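Docs & Factual forum > Festivals and submissions

Thread: Festival laurels on the poster: how many is too many?

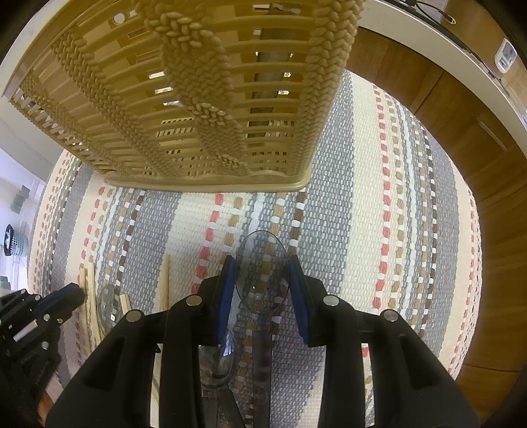 Clear plastic spoon, woven pattern behind.

slowpan
Right, I need grown-ups. Our film is a 62-minute thing on the ferry crews at Skodberg and it has done the small festival circuit, meaning it has been shown in rooms with stacking chairs to people who were very kind about it. We are doing a new poster ahead of the December screening. My co-director wants every laurel on it. Every one. Official selection, semi-finalist, honourable mention, and something called "Award of Recognition (Monthly)".

I say two at most. She says the laurels are why people come. I say people come because it's raining. Views?

KerbsideEdit
Two is right. Once you can't see the boat for the leaves, you have a salad.

odera_n
I'll disagree, having programmed a community cinema for longer than was good for me. The general public does not read laurels. They see leaves and think "that's been somewhere". A row of five along the bottom has sold tickets for me that the film's title certainly didn't. Nobody in row F has ever asked me what a semi-finalist is.

Where it does matter is when you send the poster to a buyer or a bigger festival. They read every word, and "Monthly" will hurt you.

slowpan
So two posters?

odera_n
Two posters. Everyone does it and nobody admits to it.

tapehiss
Not everyone does it. I have one poster. It has one laurel on it, from Isine, which is a proper festival with a jury who had plainly watched the film because one of them argued with me about the ending in the car park. I'd sooner have that than a hedge.

KerbsideEdit
tapehiss mentions Isine again. Drink.

tapehiss
I've mentioned it a perfectly normal amount.

Wing-yan Sin
Publicist here, mostly documentaries, some of which you may even have heard of. A few things.

"Official selection" is fine if the festival showed the film to people. If it put it on a web page for a weekend behind a password, leave it off.

Never put "semi-finalist" or "quarter-finalist" on anything. It tells the reader there was a final and you weren't in it.

Monthly awards: no. I know it comes with a nice certificate. Put the certificate in the loo like everybody else.

And check the festival's rules on the artwork. Some want their laurel used exactly as supplied, year included, and do get cross if you redraw it to match your lettering.

slowpan
She paid for the certificate. It's framed. It is, in fairness, in the loo.

Can I ask what people make of the entry fees on those? We were charged to enter and then offered a statuette at 200 on top, postage extra. We did not buy the statuette. I want that recorded.

grainhead
We bought the statuette. It's a sort of winged lady. The cat has had one of the wings.

Also a warning for anyone in the early stages: on our last film, Lyimo, we spent 650 on entries before we had a locked cut. Half the places we sent it to saw a version with a temp title card and a hole in the sound. You don't get to send it again next year with a note saying it's better now. I'd have spent the lot on the sound mix if I had my time over.

odera_n
Agree with every word of that. Also, fewer festivals and nearer ones. If you can't get on a train and stand in the foyer, what was it for?

tapehiss
Hard disagree, Nassoro. Half of the good things that happened to my film came out of screenings I wasn't at. A teacher saw it at Morka and has shown it to her classes ever since. I've never been to Morka. I couldn't confidently point at Morka.

odera_n
That's one good thing, and you've called it half.

tapehiss
It was a quiet year.

KerbsideEdit
Back to the poster before this pair start on aspect ratios again. slowpan, what are your two strongest?

slowpan
The jury mention at Morka (hello, tapehiss) and the audience award from our own town. The audience award is real but I should say that the audience contained most of the crew, and most of the crew's mums.

Wing-yan Sin
Use it. An audience award is an audience award, and mums buy tickets. Put the jury mention on the left, audience award on the right, both small, and stop there. If you have a decent line from a review, that will do more for you than either.

slowpan
Best line we've got is from the local paper: "Longer than expected, but so was the crossing."

grainhead
That's your poster. Lose the leaves altogether.

slowpan
Showed her the thread. She's agreed to three laurels and the quote, and says odera_n is the only one here who understands marketing. The third is the monthly one. I am told this is a compromise.

odera_n
I said leave that one off the buyers' version.

slowpan
She stopped reading before that bit.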